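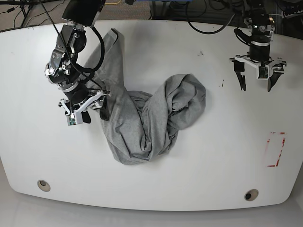
Week 9 — perception and planning for cloth

Cloth has no pose. A mug you can write down as six numbers and be done, a shirt you can't, so the planner works off a guess at the state and keeps re-guessing. First question the software asks is where to grab. With the shirt bunched up like this, one gripper down at the cloth and the other open over bare table, the segmentation mask is easy (grey on white) but the mask tells you nothing about which layer is on top. Don't confuse the two in the lab report, lots of people did in July.

Pipeline in Brandine, in order:
segment > keypoints > pick pair > plan both arms > move > look again

Keypoint net gives you collar, hem, sleeve ends, each with a confidence. Under 40 per cent we throw it out. Pick pair needs two survivors. If it can't get two, do a single-arm drag and go back to the start. Cap is 4 loops, then it gives up and logs it. 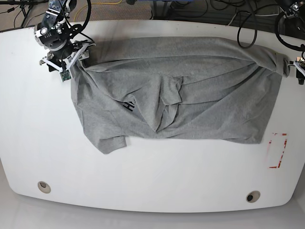
Fig. 2. Two-arm hold on the upper corners, middle still bunched.

Once both grippers have hold the arms are a closed chain, sort of. Plan them seperately and you'll stretch the fabric. Imrie plans them together with a max distance between fingertips, see the config file. Control loop runs at 100 Hz, planner much slower, so the controller interpolates. Read that bit of the code before the tutorial.

Wrist view next. Close range, good for edges and seams, hopeless for global shape.
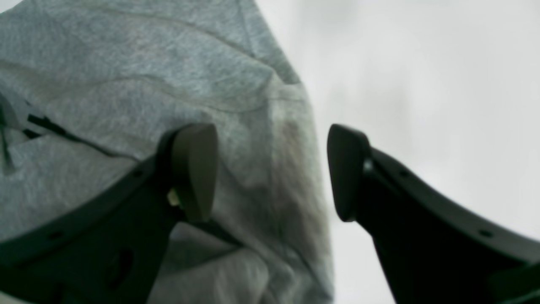
Normand Friesen's comment on the draft notes was that a seam and a fold edge look near identical to a small net, and he'd sooner train on depth steps than colour. Fair. Try both in Assignment 3, compare false grabs.

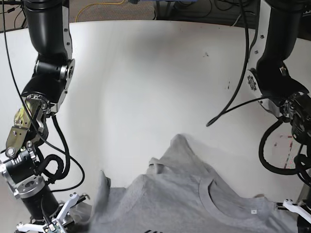 Occlusion. The arms block the overhead view just when you want it, so the mask gets holes and the net invents corners. Fix is to mask out the arms from joint angles before segmenting. Cables aren't in the arm model though — the black loops hanging over the table here would stay in, and you need a seperate colour threshold for them. Collar is your best landmark, ribbed band plus the tag below it.

Reading: Trollwood docs, planner section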